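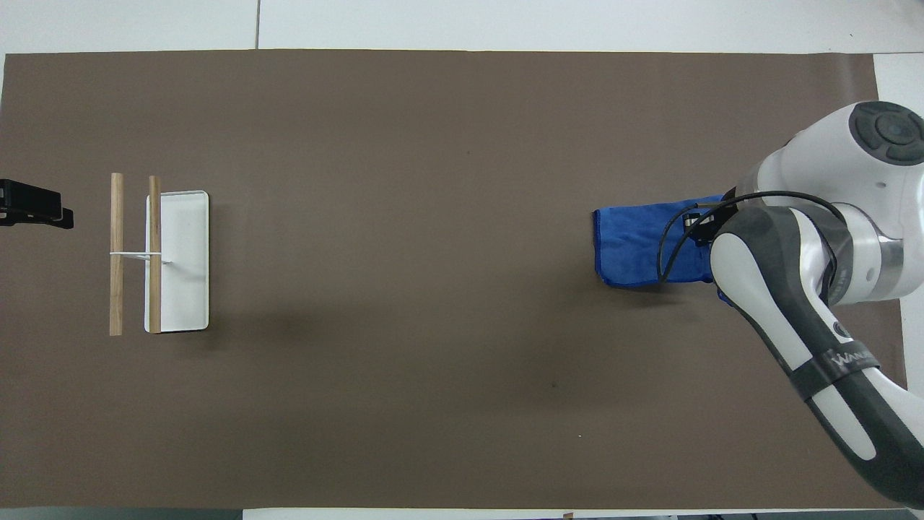 파란 천을 집게로 잡고 있는 로봇 팔. 왼쪽에는 흰 쟁반이 있다.

분류: 어린이 과학 교실 > 로봇과 안전

로봇 팔은 왜 멈추지 않았을까요?
9월 11일

키르노라 어린이과학관은 로봇 팔이 천을 집어 옮기고 접는 일을 연구하는 실험실을 운영하고 있습니다. 지난 7월, 이 실험실에서 작은 사고가 한 건 있었습니다. 다친 사람은 없었습니다. 그러나 로봇을 안전하게 쓰는 방법을 배우는 데 도움이 되는 일이므로, 과학관은 조사한 내용을 어린이 여러분에게 알리기로 하였습니다.

어떤 일이 있었나요?

그날 로봇 팔이 맡은 일은 천 한 장을 집어 쟁반 위에 올려놓는 것이었습니다. 로봇 팔은 같은 동작을 계속 되풀이하고 있었고, 113번째 동작에서 문제가 생겼습니다. 집게가 천의 한쪽 끝과 함께 책상에 깔린 종이의 가장자리까지 집어 버린 것입니다.

종이는 테이프로 책상에 붙어 있었습니다. 로봇 팔이 천을 들어 올리려고 하자 종이도 함께 당겨졌습니다. 사람이라면 손끝에서 평소와 다른 느낌을 받고 바로 손을 놓았을 것입니다. 그런데 로봇 팔은 멈추지 않고 더 세게 당겼습니다. 종이가 길게 찢어졌고, 위에 놓여 있던 쟁반이 바닥으로 떨어졌습니다.

담당 연구원 베스나 콜레브 씨가 곧바로 비상 정지 단추를 눌렀습니다. 단추를 누를 때까지 걸린 시간은 4초였습니다.

로봇은 힘을 어떻게 느끼나요?

우리의 손에는 누르는 힘과 당기는 힘을 알아차리는 감각이 있습니다. 로봇 팔에는 살갗이 없으므로 다른 방법을 씁니다. 이 실험실의 로봇 팔은 관절마다 힘을 재는 장치를 갖추고 있습니다. 이러한 장치를 '센서'라고 합니다. 센서는 관절에 걸리는 힘을 숫자로 바꾸어 컴퓨터에 보냅니다.

컴퓨터에는 사람이 미리 정해 둔 숫자가 있습니다. 센서가 보낸 숫자가 정해 둔 숫자보다 커지면 컴퓨터는 로봇 팔에 멈추라는 명령을 내립니다. 이렇게 정해 둔 숫자를 '한계값'이라고 합니다. 엘리베이터에 사람이 너무 많이 타면 '삐' 소리가 나고 문이 닫히지 않습니다. 그것도 한계값을 정해 두었기 때문에 가능한 일입니다.

무엇이 잘못되었나요?

조사를 맡은 고라즈드 니콜로브스키 안전 담당관은 로봇 팔의 동작 기록을 처음부터 다시 읽었습니다. 센서는 고장 나지 않았습니다. 종이가 당겨지는 동안 센서는 평소보다 큰 숫자를 컴퓨터에 제대로 보내고 있었습니다.

문제는 한계값에 있었습니다. 실험실에서는 그 전주에 같은 로봇 팔로 무거운 상자를 옮기는 실험을 하였습니다. 상자를 들려면 큰 힘이 필요하므로 연구원들은 한계값을 높여 두었습니다. 실험이 끝난 뒤에는 한계값을 다시 낮추어야 했는데, 이 일을 빠뜨렸습니다. 로봇 팔은 가벼운 천을 다루면서도 무거운 상자를 드는 것만큼 힘을 써도 된다는 설정을 그대로 따랐습니다.

두 번째 원인도 있었습니다. 카메라는 책상 위를 살피고 있었지만, 컴퓨터 프로그램은 천의 위치만 계산하도록 만들어져 있었습니다. 집게 사이에 다른 물건이 함께 들어갔는지는 확인하지 않았습니다.

만약 사람의 손이 끼었다면?

과학관이 이 사고를 중요하게 여긴 까닭이 여기에 있습니다. 찢어진 것이 종이였기에 새 종이로 바꾸면 되었습니다. 그러나 집게 사이에 사람의 손가락이나 옷소매가 끼었다면 크게 다칠 수도 있었습니다. 로봇 팔은 자기가 당기는 것이 종이인지 옷소매인지 스스로 알지 못합니다. 프로그램에 그것을 구별하는 내용이 없으면 똑같이 당깁니다.

무엇을 바꾸었나요?

첫째, 새로운 실험을 시작할 때마다 두 사람이 함께 한계값을 읽고 확인표에 이름을 적습니다. 한 사람이 숫자를 소리 내어 읽으면 다른 사람이 표와 맞추어 봅니다.

둘째, 전원을 켜면 한계값이 저절로 가장 낮은 숫자로 돌아갑니다. 무거운 물건을 옮기려면 담당자가 그때마다 새로 설정해야 합니다.

셋째, 집게가 물건을 잡은 뒤 조금만 들어 올리고 잠시 기다립니다. 이때 센서의 숫자가 예상보다 크면 로봇 팔은 집게를 벌리고 처음 자리로 돌아갑니다.

넷째, 종이를 책상에 붙이는 방법을 바꾸었습니다. 천을 놓는 자리와 종이 가장자리 사이에는 충분한 간격을 둡니다.

바꾼 내용을 적용한 다음 연구원들은 시험을 321번 하였습니다. 일부러 종이 끝을 집게 사이에 넣은 시험도 6번 들어 있습니다. 그 6번 모두 로봇 팔은 종이를 찢기 전에 멈추었습니다.

어린이가 지켜야 할 약속

과학관에서 움직이는 로봇을 볼 때에는 다음 약속을 꼭 지켜 주십시오.

- 바닥에 그어진 노란 선 안으로 들어가지 않습니다.
- 로봇이 멈추어 있어도 만지지 않습니다. 다음 명령을 기다리는 중일 수 있습니다.
- 긴 머리는 묶고, 늘어진 끈이나 목도리는 가방에 넣습니다.
- 떨어뜨린 물건은 직접 줍지 말고 안내 선생님께 말씀드립니다.
- 이상한 소리가 나거나 로봇이 이상하게 움직이면 뒤로 물러난 다음 어른에게 알립니다.

낱말 풀이

센서: 힘, 빛, 온도 등을 알아차려 신호로 바꾸는 장치.
한계값: 넘어서는 안 된다고 미리 정해 둔 숫자.
비상 정지 단추: 위험할 때 기계를 바로 멈추게 하는 단추. 이 과학관의 단추는 빨간색이며 크기가 큽니다.
관절: 로봇 팔에서 구부러지거나 돌아가는 부분.

글: 드리타 그르기치(키르노라 어린이과학관 교육부)
감수: 고라즈드 니콜로브스키(안전 담당관)

공유 6 | 댓글 4

함께 읽을 글
- 로봇 청소기는 계단을 어떻게 알아볼까요?
- 비상 정지 단추는 왜 빨간색일까요?
- 공장 로봇 둘레에 울타리를 치는 까닭
- 천을 접는 일은 로봇에게 왜 어려울까요?
- 엘리베이터 속 안전장치 알아보기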